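Wiping Down the Big White Table

With the Thursday sessions at Plodbridge filling up again, we wanted to put in a friendly word for the big white table, which does more work than anything else we own and gets very little thanks for it. It cost us $310 secondhand from a shop in Hurnport, and it has been a good buy (even if white does show every last thing!). Loose dirt is the main trouble, and it always seems to settle right where the next person wants to work.
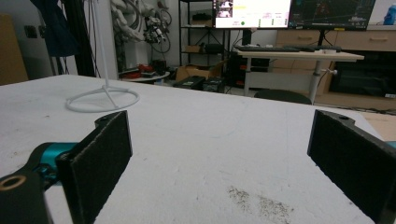
Brownish-gray specks on the white tabletop, a job for the brush.

So please, before you head home, take the soft brush and sweep any grit into the dustpan first, and only then go over the top with a damp cloth. Rubbing grit around is how a surface gets scuffed. Lift the wire stand and wipe under its ring base too, as crumbs of all kinds love to hide there. We have 8 new cloths on the shelf by the sink, and you're very welcome to bring old towels from home if you have some to spare.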